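Paper bags or your own basket for the weekly shop?

tarnik43
November 20, 2019
Our Cokau store stopped giving out free plastic bags this month. Paper ones are two cents each and the handles rip before I get to the car. I've started thinking about buying a hard basket and keeping it in the trunk. Does anyone do that, or is it more trouble than it's worth?

mossyporch
I've used my own basket since February. It sits flat in the trunk, so eggs and bread don't get crushed. Cans go on the bottom, produce on top. The one thing I'd say is don't buy a deep one. You will fill it, and then you have to carry it.

Paucar_Road
I disagree on baskets. Two canvas totes hold more, go over your shoulder and can be thrown in the wash. A basket takes up space when it's empty, and I live on the third floor.
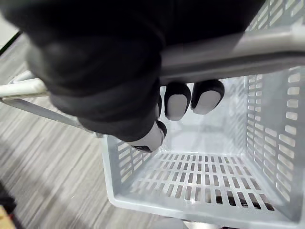 My wife bought a basket from Jultden a while back and it ended up in the garage holding garden hose parts. The totes are still in use every week.

mossyporch
Third floor, fair enough. I have a garage and four steps. But totes tip over on every turn, and I got tired of chasing oranges.

user3239
Totes tip if you pack them badly. Put the milk in one and the heavy jars in the other and stand them against the back seat.

Whatever you get, check the handle first. A thin wire handle digs into your fingers once there's any weight in it. A wide bar is a lot easier on the hand.

Paucar_Road
Agree on handles. Same goes for totes - get the wide straps.

tarnik43
Thanks, all. I'm on the ground floor so stairs aren't a problem. Does the Cokau store mind if you shop straight into your own basket?

mossyporch
Mine doesn't, but I empty it all the way at the register. Ask at the service desk, the stores don't all do it the same way.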